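Mendstead Community Help
Kitchen & Dining > Cups, mugs and glassware

Is there any point to a mug with a different colored handle, and can I trust it in the dishwasher?

posted by drafty_porch
Nov 11, 2024

I have a black mug with an orange handle. It came in a box of kitchen odds and ends from a yard sale, so no packaging and no care label. The bottom has nothing stamped on it that I can read. My sister says anything sold as a mug these days is dishwasher safe and I should quit fussing. I'm not convinced. The handle looks like a separate piece to me, and I've had a glued handle let go before with a full cup of coffee under it.

I also have a cloth on the table where the mugs live between uses, a teal one, and I'd like to know if I should be putting a hot cup straight down on it. The cloth says nothing about heat either. Apparently labels are going out of style. 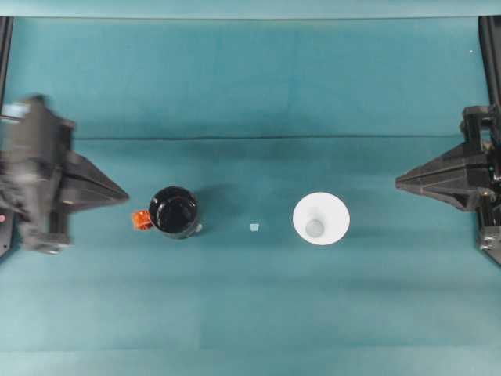 What I want is a straight answer from somebody who has run one of these through a machine for more than a week. I don't need to be told to buy a new one. Vivgate has a care page that says "suitable for everyday cleaning," and I have no idea what that's supposed to mean. Is hand washing everyday cleaning? Is 148 degrees on the heavy cycle everyday cleaning?

Also, does a black inside hide coffee stains or does it just hide them from me?

posted by Skesanix
Reply marked helpful by 17 members

I would not take your sister's word for it. "Mug" is not a safety rating. If you don't know what the handle is made of or how it's attached, treat it as hand wash and be done.

You can check a few things at home. Run a fingernail along the place where the handle meets the cup. If you feel a ridge of something softer than either part, it could be glue, and I wouldn't soak it. Then fill the mug with warm tap water, hold it over the sink and wiggle the handle gently. Any give at all and it becomes a pencil cup. No give doesn't prove much, by the way. Mine had no give either and came apart on its 62nd wash. Yes, I kept a tally on the inside of the cabinet door, after losing the first one.

If you insist on the dishwasher, use the top rack and skip heated dry. People online will tell you the top rack makes everything safe. It doesn't. It's a bit gentler and that's all I'd claim for it.

As for the black inside, it hides stains from everybody. Wipe it with a damp white paper towel once in a while. If the towel comes away brown, there's your answer. Baking soda and a soft sponge will take it off. I don't buy the denture tablet trick. I tried it and the towel was still brown.

posted by jasinska_kitchenware

Hello from the Jasińska shop. We sell mugs and always recommend hand washing for mugs with a contrast handle. For the cloth please use a coaster. We have 2 new coaster sets this month, see our page!

posted by drafty_porch

Thanks, Skesanix. I did the fingernail test and couldn't feel a ridge, but I also can't say I know what I'm feeling for. Hand wash it is until I learn otherwise. I did the paper towel too and I'd prefer not to discuss the color.

To the shop: is there a reason for the coaster besides the two sets you have for sale? I'm willing to believe heat marks a tablecloth, but I'd like to hear it from someone without coasters.

posted by Skesanix

Depends on the cloth. Polyester can go shiny or keep a crease if something very hot sits on it long enough, like a pan off the stove. A cup of coffee I doubt. Rings from drips are a bigger worry than heat. Try a corner that hangs off the table before you believe me.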